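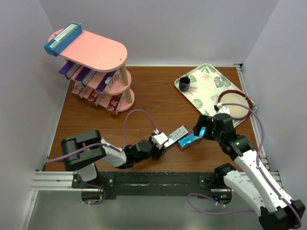
I write three openings on Sunday and then I have no idea which of them is the post, Hanneke Groen answered when we asked her how she used the scheduling queue. Her reply is typical of the bloggers in the Mornircombe sample in one respect: she treats the queue as a place to keep unfinished work, although the queue was designed for finished work. The present section deals with this use. It covers posts that were given a publication time before the text was complete, and what became of them.

Scheduling before completion

The sample consists of 209 personal blogs hosted on Lolis, all written by a single author and all active during the September in which logging began. Blogs run by companies, blogs that reposted material from elsewhere, and blogs with no scheduled post in the logging period were left out. For each remaining blog we obtained, with the author's consent, the revision history of every post that had passed through the queue. A revision history on Lolis records the time of each save, the length of the text at that save, the type of client used (desktop browser or mobile app), and any change to the publication time. It does not record the text itself, and we did not ask for it except in the interviews.

We call a post early-scheduled if its first publication time was set at a save in which the text was less than half as long as in the version that went live. This threshold is crude. A post that begins long and is cut down will never qualify, even if its author thought of it as barely started when the time was set. We tried a second measure based on the number of saves after scheduling, and it picked out mostly the same posts, but it was thrown off by the Lolis mobile app, which saves whenever the screen is locked. The length measure was kept for that reason. In all, 819 posts met it.

Early-scheduled posts differed from other scheduled posts in their timing. Their publication times were moved more often, and nearly always to a later hour. Moves tended to come shortly before the post was due, often late in the evening for a post set to appear the next morning. Authors seldom moved a post earlier. Groen described the publication time as a "soft alarm" — something that could be put off, but only by going back into the draft and looking at it. Several others gave accounts close to this one without being asked for a comparison.

The type of client also mattered. Posts begun in the mobile app were more likely to be scheduled early than posts begun in a browser. Two explanations seem possible. The first is that mobile sessions are short, so that any decision made in them, including the choice of a publication time, is made with little text on the page. The second is a matter of layout. In the Lolis app the button for setting a time sits beside the save button, whereas in the browser it is placed in a side menu. The logs cannot separate these explanations. An earlier release of the Kazemi editor, which some participants used to write posts before sending them to Lolis, placed the time setting on a separate screen, and posts sent from it were rarely scheduled early. The number of authors using Kazemi was too small for us to treat this as more than a hint.

Subject matter was coded from titles and tags by two coders working apart. Agreement was good for diary entries, travel notes and reviews of household products. It was poor for posts about blogging itself, which one coder placed with diary entries whenever the author mentioned his or her own day. Jeanine Baert settled the cases on which the coders disagreed. Product reviews were the group least often scheduled early. Their authors appear to work from a fixed outline, and in the interviews they spoke of setting a time as the last step, after the links and the photographs were in place. Diary entries were scheduled early most often.

Figure 2. Carton in metallic silver foil with the brand lettering printed sideways.
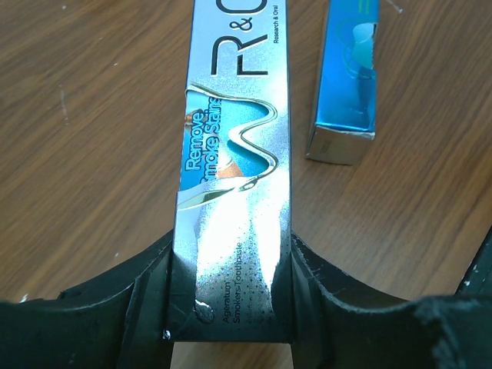

On which date does an early-scheduled post count as published? On the date it went live, whatever time was first entered in the queue.

The rule needs stating, as Lolis shows readers a date that the author can change afterward. A small group of authors set the displayed date back to the day on which the post was begun, so that a text about a certain weekend would appear under that weekend. For these posts the displayed date and the logged date differ, and any study that collects dates from public pages will place them too early. We used the logged date throughout. Posts that were never released have no such date and were counted separately.

Unreleased posts raise a further problem. When an author deletes a post from the queue, its revision history is kept only until the next cleanup of the server, and cleanups did not follow a regular plan during the logging period. Deletions are therefore undercounted. We used the Gutach archive tool to copy histories each Wednesday, which recovered part of the missing material, but a post both scheduled and deleted between copies could still be lost. The effect is to make early scheduling look more successful than it was, as the posts most likely to vanish are those whose authors gave up on them soon after setting a time.

With this limit in mind, most early-scheduled posts in the logs did go live. Many were released in a form that grew very little after the final change of time, and the interviews suggest that authors at that point stopped adding new material and made small repairs to what they had. Baert noted in her coding comments that such posts often promised a follow-up in the title or tags. We did not trace whether the follow-ups appeared, and the logging period was too short to do so with any confidence.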